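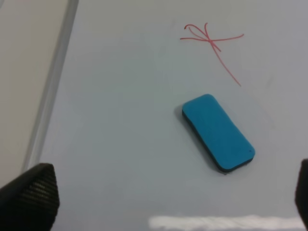 Blue-topped eraser on the board, red marker above it

Wercombe Staff Forum > Rooms and Equipment > Whiteboard care: erasers and red marker

R. Michalík (Teaching Rooms)
Posted 2018-10-13
Colleagues are asked to note that the felt erasers have been withdrawn from all teaching rooms and replaced with the foam type shown at the top of this thread. The new erasers are to be used dry. Spray should be applied to a cloth and never to the eraser itself. Stocks of 100 are held at the Piltwood store and may be requested on the usual form. Comments on the change are welcome below.

hajek_block_office
Thank you for the notice. Could you confirm whether red marker is still permitted? Our understanding from the June circular was that red would be phased out, as it leaves a pink haze on the older boards. The photograph shows red in use.

R. Michalík (Teaching Rooms)
Red remains permitted. The circular asked departments to stop ordering the Stater red pens only. Any other dry-wipe red may be used, provided that the board is wiped at the end of the session.

Golnar Salehi
I should like to register a disagreement. In the Hájek block we have tried the foam erasers for a full term and find them inferior to felt on marks left overnight. A thin line lifts without difficulty. Solid lettering smears, and the second pass spreads it further. I would ask that departments be allowed to retain felt where they prefer it.

lab_stores_2
With respect to the previous post, our experience differs. Felt holds the dust and returns it to the board unless it is beaten out, and very few people do so. We have had no complaints about foam in the ground-floor rooms.

Golnar Salehi
The ground-floor boards are enamel. Ours are the older painted surface. I do not consider the two comparable.

R. Michalík (Teaching Rooms)
That is a fair point and I had not allowed for it. Room 519 has a painted board and is free in the mornings. I propose to leave one eraser of each type there and to invite comments from those teaching in it.

hajek_block_office
We support the trial. May we also ask that erasers be left on the ledge after use? Ten were reported missing from this block last term and several were later found in desk drawers.

lab_stores_2
Agreed as regards the ledge. Please also return worn erasers to Piltwood when requesting new ones.

Golnar Salehi
I am content with the trial in 519, on the understanding that felt is not removed from the other painted boards in the meantime.

R. Michalík (Teaching Rooms)
Confirmed. Felt may remain on painted boards until the comments have been read.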